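Home > Products > Ventilation > Meeting and Conference Rooms

Rultimeo 240 Ceiling Ventilation Unit

Item status: Available to order
Sold and serviced by Hivex, Anosville

Overview

The Rultimeo 240 is a balanced fresh-air unit for meeting rooms, boardrooms and training rooms. It supplies filtered outdoor air and removes stale indoor air through separate duct connections, and it recovers heat from the outgoing air before that air leaves the building. The unit is installed above a suspended ceiling and operates independently of the central heating and cooling system.

Conference rooms place particular demands on ventilation. A room may stand unoccupied for most of the morning and then hold a full meeting with the doors closed until lunch. Central systems are commonly set for average use across a whole floor and respond slowly to such changes. The Rultimeo 240 reads the carbon dioxide level in the room and adjusts both fans accordingly.

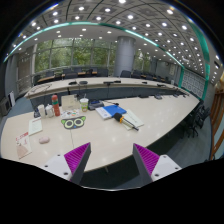 Fan speed rises in gradual steps, so that occupants do not notice a sudden change in sound or air movement. When the reading returns to its set level, the unit continues at low speed for a purge period selected during setup. Facilities staff may lengthen or shorten this period at the wall control.

Specifications

Maximum airflow: 240 cubic feet per minute
Unit weight, without packaging: 147 pounds
Filters: 2 (supply and exhaust)
Fan speeds: 5
Mounting: Horizontal, four-point suspension
Control: Wall panel with carbon dioxide sensor
Condensate drain: Required
Service access: From below, hinged panel

Performance depends on duct length, the number of bends and the condition of the filters. Please consult the installation manual for the full airflow tables.

Placement of the Sensor

The sensor should be mounted on an interior wall at seated head height. Locations beside a door, behind a display or directly under a supply grille give misleading readings and should be avoided. In long rooms, the sensor belongs on one of the long walls, near the middle of the table.

Supply and exhaust grilles should be placed at opposite ends of the room. Air from the supply grille should not fall directly on the seats. Where the furniture plan has not been settled, Hivex recommends that grille positions be confirmed only after the table has been chosen.

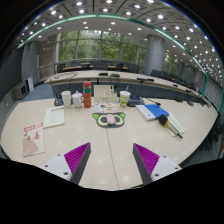
Cream-white conference table with a magazine or brochure on it.

Sound

At the two lowest speeds, the Rultimeo 240 is intended for use during calls and recorded meetings. A lined duct section on the room side of each fan is strongly recommended. Flexible duct may be used for the final connection to the grille, provided it is pulled straight and properly supported. Crushed or sagging duct is the most frequent cause of noise complaints received by our service department.

Installation Requirements

Installation must be carried out by a licensed contractor. The supporting structure must be checked for the weight of the unit before any work begins. A clear space must be kept below the service panel, and no sprinkler line, cable tray or light fixture may cross it.

The contractor is responsible for the electrical connection, the drain, and the outdoor intake and exhaust hoods. The outdoor intake must be kept well away from loading areas and kitchen exhausts. On completion, supply and exhaust airflow must be measured and recorded on the form supplied with the unit. A copy must be sent to Hivex for the warranty to take effect.

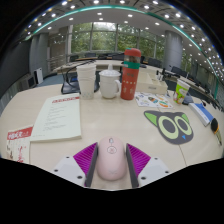

Pale pink wireless mouse and cat-face mouse pad on a conference table.

Filters and Routine Care

Both filters are to be inspected every season and replaced when the wall panel shows the filter notice. Filters must not be washed. The heat exchange core may be removed through the service panel and cleaned with a soft brush attachment. The drain should be flushed each October, before the heating season.

Replacement filters are sold in pairs. Customers with a Hivex service agreement receive them with the scheduled visit.

Related Guide: Fresh Air in Shared Rooms
By Gwendolyn Mahmoud, Technical Publications
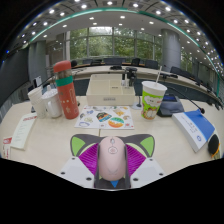 Reading time: 5 minutes

This guide explains how to estimate the fresh air needed in a room whose occupancy varies during the day. It covers the collection of booking records, the choice of a carbon dioxide set level, and the treatment of rooms divided by a folding wall. A worksheet for building managers is included. The guide was reviewed by Judit Borbély of the Hivex applications department.

Accessories

Rultimeo lined duct section
Rultimeo remote sensor, for divided rooms
Gallagher ceiling grille, supply or exhaust
Gallagher outdoor hood with insect screen
Filter pair, standard or fine

Ordering

Orders and requests for pricing are accepted through the Anosville sales office. Please provide a floor plan, the ceiling height and the largest expected number of occupants with your request. Units are shipped on a pallet, and a lift gate is available on request. Any freight damage must be noted on the delivery receipt before signing.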